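**Stastero opens second collection round for hand-held gripper demonstrations**

*Clonden, 1 May 2019*

Stastero today opened the second collection round of its Adis programme, which gathers short recordings of everyday handling tasks for use in training a manipulation policy. The round will run at the company's Clonden site and at the workshop of its partner, Ngcobo. Both sites will use the same hand-held gripper and the same task sheets.

The first round closed with 253 accepted episodes from a single site. An episode is one continuous recording of one task, from the moment the operator raises the gripper over the work surface to the moment the fingers open after release. Recordings that stop early, or in which the operator's free hand touches the object, are set aside and do not count towards the total.

The second round has a target of 300 accepted episodes per site. Each operator will record no more than 40 in a day. The limit was set after a review of first-round data, in which late-session recordings showed shorter approach paths and faster finger closure than those made earlier by the same person.

"The policy learns whatever we give it, including fatigue," said Gudrun Wallin, who leads data collection at Stastero. "We had one afternoon where every approach came in from the right at nearly the same angle. The episodes were valid, but as training material they were close to being one episode copied many times."

**Scope of the tasks**

The task list has been extended to 28 entries. Most are single-object tasks: pick up, turn, set down at a marked place, push to an edge, stand upright. Six are two-step tasks in which one object has to be moved before another can be reached. Tasks that need two grippers have been left for a later round.

Objects are chosen from household and light workshop stock, with a maximum width set by the finger opening. Glass and polished metal are included for the first time. Start positions are drawn from a printed table before each recording, and the operator places the object by hand, withdraws the hand and begins. Operators are asked not to correct a start position that looks awkward.

Failed grasps are kept where the operator recovers and completes the task. The first round discarded them. Tùng Lâm, who is responsible for model training, said the earlier policy had performed acceptably until the first slip and had then tended to repeat the same closing motion in the same place.

"It had never been shown a second attempt," he said. "We now ask for the recovery to be left in, at normal speed, without going back to the start position."

**Equipment**

The gripper is held in one hand and carries its own camera, fixed so that both fingers remain in view during the task. Finger opening is recorded with each image. No robot is needed while recording, and a session can be set up on any stable table with even lighting.

Calibration is repeated at the start of every session and after any change of pads. The operator opens the fingers fully, closes them on a gauge block, opens them again and holds still over the bare surface while a reference recording is made. Keegan Pomare, who maintains the grippers at Ngcobo, has added a check of the pivots and pad screws to the same sheet. In the first round a loose pad on one unit went undetected for most of a morning, and the recordings concerned were withdrawn. 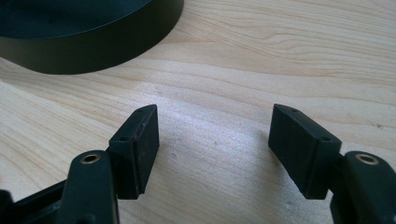
Work surfaces will be varied more than before. The first round was recorded almost entirely on one bench, and the resulting policy lost accuracy when moved to a table of a different colour. Each site will now rotate between at least four surfaces and will note the surface on the session sheet, together with the lighting and the operator number. Objects not needed for a task may stay on the table, provided they are clear of the working area and are not moved during the recording.

**Review and use**

Every episode is reviewed once by a person who did not record it. The reviewer marks the start and end points, confirms the task number and flags any gap in the finger data. Disputed episodes go to Elsa Haugland, who wrote the review rules and will publish a revised version to both sites before the end of May – the present version does not say how to treat an object that comes to rest partly outside its marked place.

A portion of the accepted episodes from each site will be held back from training and used only for evaluation. The evaluation set will include surfaces and objects that do not appear in the training set. Stastero will report results for the two sites separately as well as combined.

"Two sites give us a fair test of whether the instructions are good enough," said Teodor Blomqvist, programme manager for Adis. "If the Ngcobo episodes differ from ours in ways we did not ask for, the task sheets need rewriting, and we would like to find that out in the first week."

Recordings show the work surface, the objects and the gripper fingers. Sound is not recorded. Operators are identified by number in the data and may ask for their recordings to be removed at any time before the set is fixed for training.

**About Adis**

Adis is a Stastero programme for the collection and review of manipulation demonstrations. It covers gripper hardware, task design, recording procedure and evaluation. Ngcobo joined as a partner after the close of the first round.

**Press contact**

Enquiries about the programme should be addressed to Teodor Blomqvist at the Stastero office in Clonden. The task list and the current review rules can be supplied on request.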